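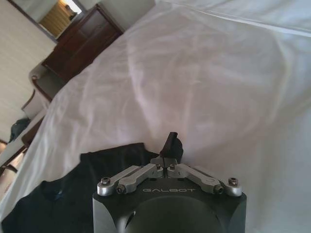

3.2 Garments on the bed

Most of the folding in our households happens on the bed. We had planned for tables and in the pilot we asked people to use one, but they drifted back to the mattress within minutes, so we dropped the rule. A bed is big, it is at a decent height for the back, and the clean washing has usually been dumped there anyway. Figure 3 shows a dark garment, most likely a T-shirt, spread on a white sheet. Dark on white is the easy case for coding. Outline is clear, wrinkles along the upper edge can be picked out, and a bunched collar or shoulder is hard to miss. Dark on dark was a misery and we come back to it in 3.4.

Figure 3. Dark garment laid out on a white sheet, upper edge slightly wrinkled, shoulder or collar area bunched.

T-shirts made up the bulk of the set. Of the 700 items logged over the December round, over half were tops of some kind, the rest being trousers, towels, pillowcases and a long tail of socks which we left out of the timing (see Appendix B). Each top was given a flatness score from one to 6 by two coders working apart, Fothergill's scheme with the sleeve item taken out. Agreement was good for body and hem, poorer for collars. Collars are the problem. A ribbed neck holds its own shape and pulls the cloth next to it into a little ridge, and one coder would call that a wrinkle and the other wouldnt. After a talk we settled on counting it only where the ridge ran past the shoulder seam.

Sheets matter more than expected. On a tight fitted sheet the shirt slides when smoothed and people tend to hold a corner down. On a loose one the sheet ruckles up underneath and you get folds in the shirt that belong to the bedding. We coded these separately as "borrowed" folds — 34 in total, nearly all from the two Hutberg flats where the bedding was a size too large.

Soft mattresses made it worse. Kneeling on the edge, which 11 people did, tips the whole surface towards the knee and the garment creeps with it. Escobedo noted the same thing in his Sistia diaries, although his interest was in duvet covers and he did not score flatness. We have not tried to correct for mattress type, the sample is to small for it.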